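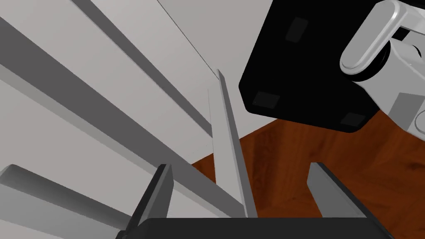

Abelardo Espinoza thinks I am adjusting too often. His view, given over the telephone before breakfast, is that a pendulum clock should be left alone for several days after any change, and that anyone who moves the rating nut every morning is measuring his own interference. He also thinks the beat is still out and that I should settle that before I look at the rate at all.

Reading time: 4 min

January, 7.40 a.m.

He is right about the beat. With the case door open and the house quiet, the tick was slightly longer on one side than on the other. I had set it by ear in the evening with the boiler running, which was careless. I bent the crutch a very small amount towards the side with the longer interval, waited for the swing to settle, and listened again. It took several attempts. The crutch on the Kulwood movement is soft brass and moves more than one expects.

For the record, the rate so far. When the clock came back from Irkotitz it was losing 52 seconds a day against the time signal. That was with the nut where the carrier's packing had left it, so the figure means little. I raised the bob and the loss came down to 16 seconds. I raised it again, by too much, and the clock gained 9. Each of these was taken over a single day, and Abelardo's objection applies to all of them. The gain in particular may owe something to the hall being cold that night, since the rod is plain steel and shortens as the temperature drops. That effect is small, perhaps a couple of seconds at most over the range the hall goes through, but it is not nothing at this stage.

The suspension spring is the new one from Sosa. It is a little thicker than the one I took out, and a stiffer spring makes the clock run faster, so some of the adjustment I am making now is simply correction for that. The old spring had a kink near the lower block. I have kept it in the tin with the spare pins.

Mid-morning. Checked the case for level, front to back as well as side to side. The side was good. The front was leaning out slightly, enough that the bob passed nearer the backboard than I like. I packed the front feet with card and then fixed the case to the wall again through the original hole. The screw had been biting on plaster alone. I put in a longer one that reaches the batten, and the case no longer gives when pushed at the hood. A case that rocks takes energy from the pendulum, and if the weight comes down level with the bob it can start to swing in sympathy and stop the clock. It had been stopping late in the week before it went away, with the weight in that position, so this could be the whole of the old fault.
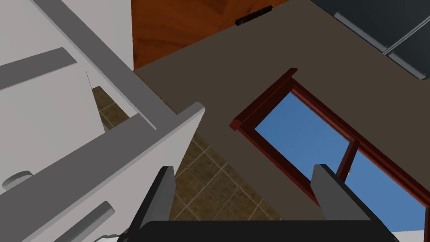

With the screw in firmly I measured the arc again. It had increased by 2 millimetres at the tip, read against a strip of card pinned to the backboard. I did not expect a difference large enough to see. Larger arc means a slightly slower clock, so the rate will have moved again without my touching the nut, and the gain I noted above is no longer a useful starting point.

Oil. I used the Tehrani light grade on the pallets and on the front pivots, very sparingly, with the wire. The pinions stay dry. The back pivot of the escape wheel already had oil in it from the workshop and I left it. There was a trace on the plate below the centre arbor which I took off with pegwood. If it returns, the sink has been overfilled and I will have to blot it.

Afternoon. The strike is correct on the hour but the warning comes early. I can live with it. Moving the lifting piece means taking the dial off, and the dial pins are a nuisance to replace in poor light. Left for the spring.

Evening, 9.15. Clock set to the signal with the bob swinging freely. Case locked and the key put in the desk so that I do not open it out of habit. I have agreed with Abelardo not to touch the nut until the weight has run its full drop. He asked me to write down the hall temperature morning and night alongside the error, so the thermometer has been moved from the landing to the inside of the trunk, hung clear of the pendulum.

The bracket in the kitchen wants winding tomorrow.

We use cookies to remember your preferences on this site. Accept | Manage settings

Contact | Copyright, all entries and notes | Back to top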